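Cord packing table gets ready for the school drive

Plelurport, July

Anyone who has ever lifted the lid off a shoebox of old power cords and closed it again will feel at home at the Koltard workshop this month, where the packing table is given over to the annual spare cord drive. The idea is simple enough. Households and offices drop off the black cables that pile up in their closets, the good ones are sorted out and coiled, and each goes into its own plain brown box to be handed on to a classroom, a library or a neighbor with a perfectly good monitor and nothing to plug it in with.

The drive has set its sights on 1,000 boxed cords before the schools open again. When I stopped in during the morning, the tally sheet stood at 472, and everybody I met was in good spirits over it, even with the long half still to go.

I have to confess I had pictured something grander than a table. But a table it is, with a green cover clamped down along the back so it doesn't creep while you work, a roll of tape within reach, and boxes that start out flat and have to be coaxed into shape before anything can go in them.
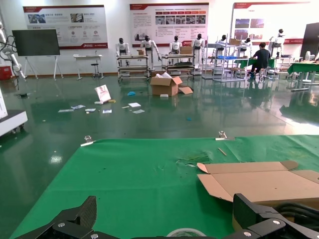

Freya Treloar looks after the drive, and she was kind enough to let me try a few cords myself, though I'm sure I slowed things down terribly. There is more to it than I expected! You let the cord fall into the loops it wants to make (older ones have strong opinions about this), you keep the loops no wider than the box, and you leave the plug until the end so that it sits on top of the coil or beside it, where the person opening the box can see at a glance what kind it is. My first one sprang open like a jack-in-the-box. My second was better, and my third was allowed to stay.

The boxes came from Drastero, which sent over a stack left from an order that had been canceled. They are shallow with a hinged lid, and they close neatly over a coil that has been laid flat, but they won't forgive a lumpy one. Treloar said they tried paper envelopes last year and spent half the summer taping up the corners where the prongs had poked through, and I don't think she will be going back to envelopes any time soon.

Three cord lengths are being packed, and the middle one is by far the most wanted. The long ones take the most patience, partly because they arrive in the worst tangles and partly because a long cord has to be wound a bit tighter than your hands would like. One donation, a single grocery bag from an office on the harbor side, held 84 cords in one great knot, and it took most of an afternoon to pick it apart.
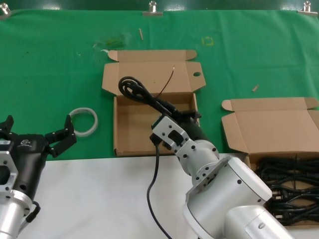
Ludger Lindemann would like it known that winding too tightly is the worst thing you can do to a cord, that the bend right behind the plug is where the trouble always starts, and that he would sooner see a bulging lid than a strained cable. He told me this twice, and then once more as I was leaving, so I am passing it along with some care.

Any cord with a nick in its jacket or a loose prong is set aside and goes to the recycling depot on Biswas Street. So far 129 have been turned away like that, and please don't feel bad if yours was one of them. It's much better to find it here than behind somebody's desk.

The first shipment is due to go out toward the end of the month, with two grade schools and the branch library at the top of the list. Cords can be dropped off at the side door until four in the afternoon, and a rubber band or a twist tie around each one before you set out will make you very popular indeed. 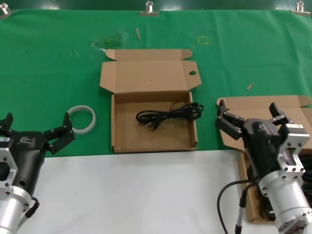 A coiled power cord in its box at the packing table.

Comments (3)

Roald Viklund
Do you take the short ones with the figure-eight end? I have a drawer full of them and my wife would like the drawer back.

Dindo Dagdag
Roald, they took mine last week, about a dozen, no trouble. Put them in a separate bag if you can, it saves them some sorting.

Matvii Pavliuk
Lovely piece. Our library branch got six of these last year and every one is still in use. I second the point about the bend behind the plug!

Get our local news roundup in your inbox each morning. Enter your email address to sign up. You can unsubscribe at any time.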